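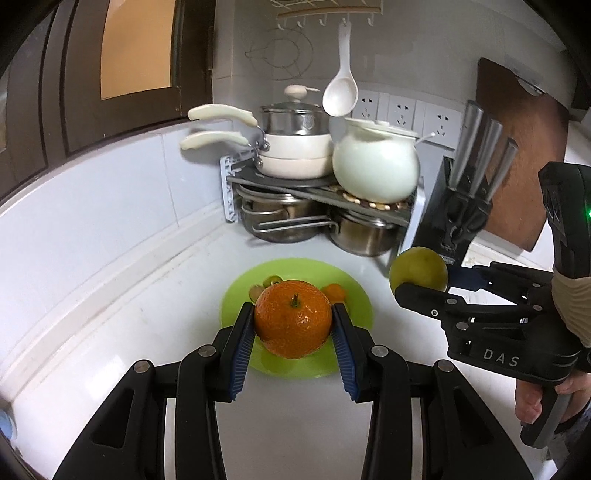

Gray metal corner rack, two levels, back of my counter. Green plate and fruit up front.

Drendum two-level corner rack - review by Rami Saab
March 27, 2020

Quick one, dinner's on. Bought this in August from the Haddad store downtown, so it's had a good long run in a kitchen that gets used every day.

What I keep on it: cream pans in a stack on the upper level, steel saucepan with the glass lid on top of those. White lidded pot next to them on its cork trivet. Two steel pots underneath. That's a lot of weight for a small rack and no sag so far. None I can see, anyway.

Setup took 7 minutes. Would have been less but the instructions are one drawing the size of a stamp. Feet go on first, do not skip this, I did and had to flip the whole thing over.

Good stuff - it fits the corner properly. My old Gistarano was a straight shelf and left a dead triangle behind it where lids went to die. Wipes down easy. Pan handles can point out to the left so I just grab and go.

Not so good - lower level is tight. The pot at the back only comes out if you move the front one first, every time. Want the space between levels maybe an inch taller. Also it scrapes if you drag it, so lift it. Found that out on a white countertop, wich was fun.

It doesn't come with hooks. I have a seperate rail on the wall above for the ladle, and the wire trivet hangs on the tile next to that. If you want everything in one spot budget for a rail too.

Paid 30 dollars. My neighbor Tarek Hijazi has the Onau version, paid nearly double, and his wobbles when you take a pot off. Mine doesn't.

Would I buy again, yes. Measure your tallest pot before you order. 4 stars, would be 5 with a taller bottom level.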